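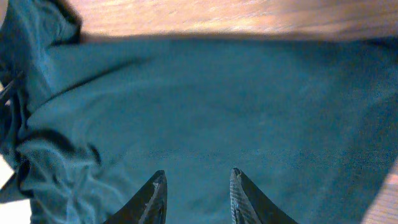

The teal cloth on the table, flat through the middle and still bunched up on the left.

I fold all our T-shirts at the table now. I used to do them on the bed, and the bed is soft, so every fold went crooked and I'd end up with a pile that slid over the second I opened the drawer. My friend Melahat Yurt talked me into moving, and I'm never going back!

Step 1. Drop the shirt on the table and find the shoulders. Don't worry about the rest of it yet.

Step 2. Hold it by both shoulders, give it one good shake and lay it face down. Smooth from the middle out to the sides with your palms (soft knits like to creep back, so go slow).

Step 3. Pull the sleeves straight before you fold anything. I skipped this for years - big mistake, you get a lump in the middle of the stack.
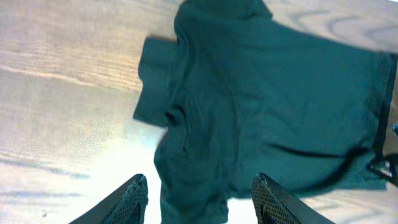
Sleeve out to the left, body still twisted. Back to step 2 with this one.

Step 4. Fold one side in toward the center, lay the sleeve back on itself, then do the other side.

Step 5. Bring the hem up to just short of the collar, then fold in half again. It should stand up on its own. If it flops, the last fold was too loose - open it and press a little harder.

I file mine upright in the drawer, darkest at the back.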